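Lullholm Pantry Gallery

Mercy Ndung'u and I have spent most of the summer sorting out the pantry at Lullholm, and I'm so pleased with how it's coming along! Everything dry is moving out of paper bags and into clear tubs, so we can see what we've got (and what we keep buying twice). Click through and have a nose around.

Updated Jul 9, 2020

The dark stuff

I love how much colour there is in something you'd call black at first glance – look for the deep green and the hints of olive in all those crinkly clumps.
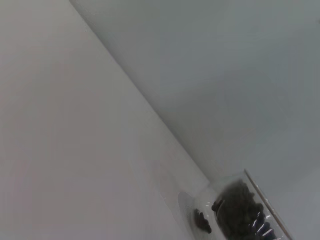 Still to come

The spice drawer is next, all 45 jars of it, and Mercy has promised to write the labels because my handwriting is dreadful. Stella Mwaipopo is lending us her big funnel for the rice and lentils. More pictures in August, once the top shelf is painted!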